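Stundari Shared Workshop
Folding arm build group: minutes of the meeting held 2018-10-20

In the chair: Marleny Condori
Minutes: Sum-yee Kao
Apologies: none received

1. Minutes of the previous meeting

Agreed with one correction. Under item 4, "shoulder bearing" should read "elbow bearing". The shoulder bearing was never in doubt.

2. Matters arising

2.1 The replacement power supply from Kwok has been fitted and fused. The old one is on the shelf marked for parts and should not be put back into service, as the fan is noisy and the output sags under load.

2.2 The cable to the wrist camera has been rerouted inside the forearm cover. Marleny reported that it still rubs when the wrist is turned fully clockwise. Travel in that direction is limited in software until a longer sleeve is fitted.

2.3 The frame bolts were checked with the torque wrench. One T-nut on the rear rail had turned in its slot and was replaced.

3. Gripper and cloth handling

3.1 Sum-yee reported on the present round of trials. The arm is being run on plain grey jersey, chosen for having no print that the vision code could fix on. The finger tips shed and collect lint. Fibres build up on the edge of the left finger in particular, and the meeting felt this would in time affect the closing position read back from the motor.

3.2 The closing force was discussed. At the present setting the fingers hold a single pleat but draw the cloth around it into a heap, and the fold planner then has no straight edge to work from. Marleny proposed approaching from the hem and closing more slowly. Sum-yee preferred to leave the speed alone and change the tip shape. It was agreed to try the slower close first, as it needs no new parts.

3.3 Tips are to be wiped down with a dry brush before each session. Tape is not to be used, as it leaves residue. 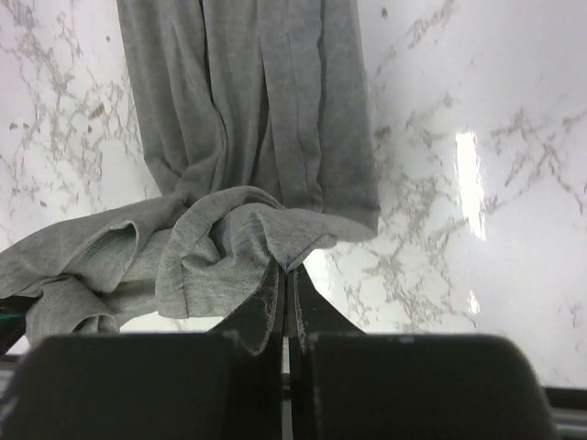 4. Work surface and lighting

4.1 The marble-pattern top was kept when the frame was built up, on grounds of cost. It is flat and cloth slides on it readily, but it is glossy. The overhead lights give bright patches which the edge finder takes for cloth when the garment is pale. The veining causes fewer false edges than expected.

4.2 Three remedies were put forward: a matt sheet over the top, diffusers on the lights, or masking the patches in software. The mask was rejected because the patches shift as the wrist camera moves. A matt sheet would raise the friction and mean repeating the slide tests. Diffusers were preferred. Sum-yee to price opal sheet from Vellow and report back.

4.3 The layer problem remains open. When a garment is laid out with a flap folded over the main panel, the planner treats the edge of the flap as the outer edge and picks there. In the log for run 187 it did so on every attempt before the run was stopped by hand.
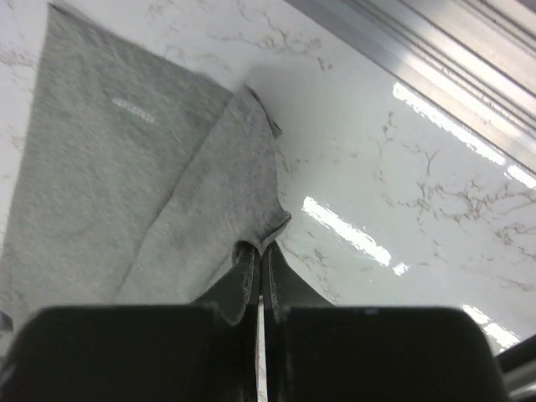

Marleny suggested using the shadow beside a raised flap as a cue, since the lights are fixed and the direction is known. Sum-yee pointed out that diffusers would soften the same shadow, so items 4.2 and 4.3 cannot be settled separately. It was agreed to save a set of stills under the present lights before anything is changed, and to test the shadow cue on those.

5. Software

5.1 The Vever controller board is now on the current firmware. Homing is repeatable. The emergency stop was tested from both ends of the bench.

5.2 The image folder holds 2,077 stills. File names are inconsistent before the clock on the logging machine was corrected. Sum-yee to rename them by script, keeping a copy of the originals.

6. Money

The balance stands at 145 pounds after the power supply. No spending was approved at this meeting apart from the cable sleeve.

7. Actions

Slower close, approach from hem: Marleny
Price for opal sheet: Sum-yee
Stills under present lights: both
Rename image files: Sum-yee
Cable sleeve, order and fit: Marleny

8. Any other business

The 2 mm hex key is missing from the rack again. Please look in your own toolboxes.

9. Next meeting

In December, date to be circulated once the workshop rota is out.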